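Product Sourcing and Small-Batch Packaging
Handout 3: Ordering custom zipper pouches

Instructor: Svenja Stöckli
Revised 30 July 2021

Bring this handout to the next session along with your quote sheet. We will work through the Lisholm order in class, so read the section on setup charges first.

1. What goes on the spec sheet

A supplier can only quote what you write down. For a flat pouch the sheet needs finished width, finished height, fabric, thread color, zipper size, zipper finish, and the position of the pull when the pouch is closed. Give finished sizes, with the seam allowance left to the shop. Imhof quotes from cut sizes if you don't say which you mean, and last year two groups ended up with pouches an inch too small.

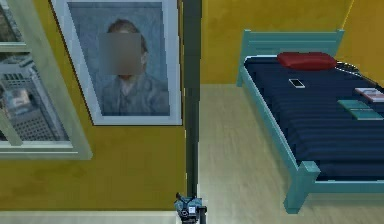 State the tolerance as well. A quarter inch either way is normal for sewn goods in canvas. Coated fabrics can be held a little tighter, but the shop may charge for it. If the pouch has to fit something rigid, such as a cash tray or a boxed meter, send the item or a cardboard dummy of it with the sheet.

2. Setup charges and price breaks

There are usually two one-time charges: the cutting die and the print screen. Dies are kept on file and can be reused. Screens are often washed out after the job, so ask. The unit price then drops at set quantities. In the Lisholm quote the breaks fall at 700 and 1,000 pieces. Work out the total cost at both before you decide, including storage for the pieces you won't ship right away.

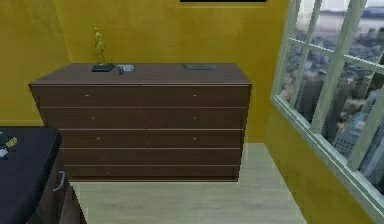
Storage is the part most groups leave out. Flat pouches take little room per piece, but they come bundled in cartons, and once a carton is open the colors get mixed. A plain chest of drawers is enough for a small seller. A dark brown dresser with two columns of five drawers gives you ten bins, one for each color and size, and a small knob is easy to hang a tag on. Measure the inside of a drawer before you count on it — the front is always wider than the space behind it.

3. Proofs and samples

Ask for a sewn sample, even when the shop offers a drawing. Fabian Holzer's notes from the Skamthorpe job are in the course folder and show what changed between the drawing and the sample: the logo moved up, the zipper tape went from black to gray, and the lining was dropped. All of it was in the fine print of the quote. 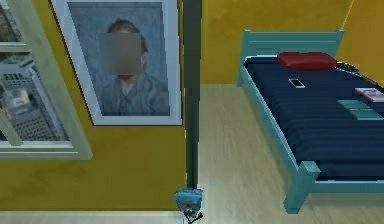
Sign the sample, date it, and keep one copy. The shop keeps the other. Any claim about the finished goods is settled against that sample.

4. Receiving the order

Count cartons before the driver leaves. Then open one carton in every 30, or at least 3 on a small order, and check these points:

Width and height, laid flat
Zipper runs both ways without catching
Print is square to the top edge
No loose thread ends at the zipper stops

Write the carton number next to each fault you find.
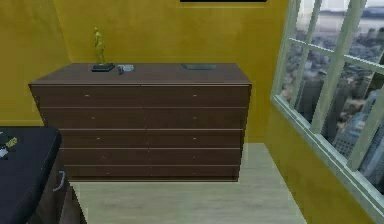 Overruns and underruns are a separate matter. Most printed terms let the shop ship and bill a few percent over or under. Dullside will agree to an exact count if you ask before the order is placed, for a fee.

For next time: complete the spec sheet for one pouch of your own, get one written quote, and mark every one-time charge on it.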